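**Office Kitchens Belong in the Lease**

Etus Workplace Review, 21 April 2022

The return to shared offices has produced a great deal of writing about desks. Employers have debated how many to keep, how far apart to place them and whether anyone should be assigned one. Far less has been written about the room where employees eat. In most commercial leases signed in the Denaton business district, the kitchen is still described in a single line, often as an "amenity," alongside bicycle racks and visitor parking. It is the position of this publication that the kitchen should be treated as a basic part of any workplace, and that its size, equipment and hours should be written into the lease.

The present arrangement leaves the matter to goodwill. A landlord may offer a well-fitted kitchen while a building is being shown and convert half of it to storage once the tenants have moved in. Under the usual wording, the tenants have no grounds for complaint. At the Nassar Building, which houses 310 employees across several firms, the shared kitchen on the fourth floor was closed in November for what the notice called a review of space. It reopened with one sink and 12 seats. Rents did not change, and neither did the service charge.

Those who defend the landlords point out that the district has plenty of places to buy lunch. This is true for people who can afford to do so every day and whose breaks are long enough to stand in line. A receptionist with a half-hour break can do neither with any comfort. Nor can an employee with a medical diet, a nursing mother who needs a clean refrigerator, or someone on the evening shift, when the nearby cafes have closed. A meal brought from home is the cheapest and most dependable lunch there is, and it requires only a counter, a cold shelf, a means of heating and somewhere to sit.

There is also the question of where people eat when no kitchen is available. They eat at their desks, over their keyboards, or in their cars. Cleaning contractors then charge more, carpets are replaced sooner, and meeting rooms smell of soup at two in the afternoon. Rokesport, a firm with offices on two floors of the same street, kept records of its cleaning costs before and after it opened a staff kitchen at its own expense. The savings did not cover the cost of the work in the first year, and the firm has been open about that. It has nonetheless kept the kitchen and extended its hours.

A model clause need not be long. It should state the floor area set aside for the kitchen, the number of seats, the appliances supplied and the party responsible for repairing them. It should fix the hours of access, including evenings where tenants work evenings. It should provide that the space may not be reduced without the written consent of the tenants who share it – and that a reduction, once agreed, is matched by a lower service charge. We would suggest one seat for every 16 employees as a floor, with more where shifts overlap. By that measure the Nassar Building would need at least 20.

Smaller tenants will say that they lack the bargaining power to ask for such terms. Individually, they may be right. Tenants who share a building can ask together, however, and landlords with empty floors to fill have reason to listen. The district's vacancy rate will not stay high forever, and terms that can be won this spring may be out of reach in two years.
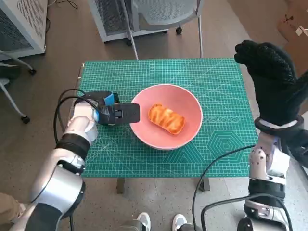 The management office at Denaton Court replied to an earlier draft of this essay that kitchens are costly to ventilate, that older buildings cannot always meet a fixed number of seats, and that a rigid clause would lead some owners to offer no kitchen at all. It would prefer a voluntary standard, reviewed each year.

The point about older buildings is a fair one, and a clause can allow for it by naming a smaller area or a room shared between floors. The case for a voluntary standard is weaker. Tenants have had a voluntary arrangement for as long as the district has existed, and it did not keep the fourth-floor kitchen open. Firms whose leases come up for renewal this year should raise the matter in their first letter to the landlord, before rent is discussed, and should ask to see the floor plan.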